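Cloakroom and lost property at Jilton Hall

The hall cloakroom opens again in September, after a summer in which most of us have been leaving our things over the backs of chairs. The building dates from 1884 and was never given proper storage, so the old ticket system is coming back. Hand your coat or bag in at the side door and keep your half of the ticket. Tickets are numbered up to 300. Please don't put two people's things on one number. 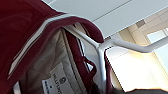

Lost property is a separate matter. Anything left in the hall overnight is now entered in the green book, and the last entry for the season was number 734. Items are kept for six weeks and then go to the Nadutar charity shop on Raju Street. Umbrellas are kept for two weeks only. If you have lost keys, ask at the office, where they are held in the safe.

Several members have asked about repairs to the fittings. The work on the side corridor has been agreed with Nastero and will be done in two parts, starting at the stage end. The corridor stays open throughout, but the lower step will be roped off on some mornings.

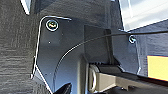 Metal plate with one of its screws.

The price of a cloakroom ticket stays the same as last year. Takings over the last season came to £1,022, all of it spent on heating. Children's coats are free if handed in with an adult's. We can't take pushchairs, wet tents or anything with food in it.
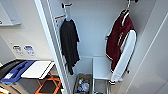
A black shirt and a maroon and white jacket on the hooks.

Please sew or write a name inside coats and bags, as it makes them much easier to return. Questions about lost property should go to the office before noon.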